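Is the refurbished laptop "grade A" label worth anything?

12/8/25

My old laptop finally gave up in May and I've been limping along on a borrowed one ever since. So last month I went looking for a refurbished machine, and I have come away with a low opinion of the word "refurbished".

Flemach, the seller everyone seems to link to, grades its stock A, B or C. Fine. Try finding out what an A is, though. The page says "excellent cosmetic condition" and then, in smaller type, that batteries are "tested". Tested and found to be what? I wrote to ask and got a reply from someone called Orathai Paisan, polite enough, telling me every battery holds at least 60 per cent of its original charge. That's the top grade. I'd call that a battery on its way out. 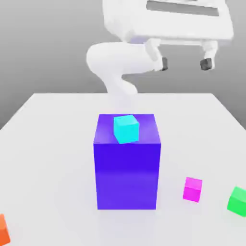
Coloured cubes, one up on the tall block.

Then there's the warranty. Flemach gives you three months, or two years if you pay extra for a plan run by another outfit, Wirport. I read the Wirport terms over a cup of tea and they leave out the battery, the hinges, the charger and "wear to keys". I'm struggling to think what else goes wrong with a laptop. The screen, I suppose — but only if you didn't touch it.

My neighbour Thongchai swears by buying straight from Kaewmanee, the little repair shop near the station. He's had four machines from them and says they're all still going. I went in, and they let me open the lid, type on it and look up the battery figure myself before any money came out. It cost some £60 more than the same model online. No grade on it at all, just a sticker with the price.

I haven't bought it yet. I want to see whether Pristau bring their prices down after Christmas, though I don't trust their "was" prices either. If anyone has had a claim paid by Wirport, for anything, leave a comment.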